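Microwave month

July went to the microwave. I had planned to spend it on something with a better title.

The question Gemechu Beyene and I set ourselves was small. When you train a policy on people's demonstrations of a kitchen task, does it help to cut each demonstration into stages and label them, or can you feed the whole thing in and let the model sort it out? Gemechu was for labels. I was for going home earlier, so I was for feeding the whole thing in.

We had 851 demonstrations of the same job: open the door, put something in, close it, press start. Our labels split each one into five stages. Groseck, our name for the labeling script, did the first pass and got the door stages wrong with great confidence, so I fixed those by hand. I now have opinions about door-release buttons.
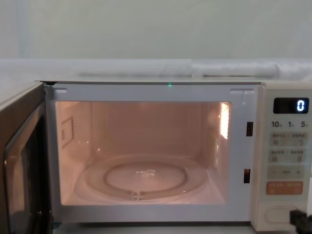 Door open, plate empty as far as I can tell, gripper down by the release button.

Moments like this one are where the two versions part ways. The unlabeled policy sees an open door and a gripper near the button and quite often decides the button needs pressing again. The labeled one has a stage to be in, and mostly moves on to the next.

Over our test runs the labeled policy finished 74 percent of the time. The plain one was behind it by up to 15 points, depending on which checkpoint you felt like believing. Gemechu has been gracious about this – he only brought it up at lunch.

Joris Dewulf wants to know if it holds on a microwave with a handle. So do I, in principle. The labels for that set are still with Groseck, and I haven't looked at them yet.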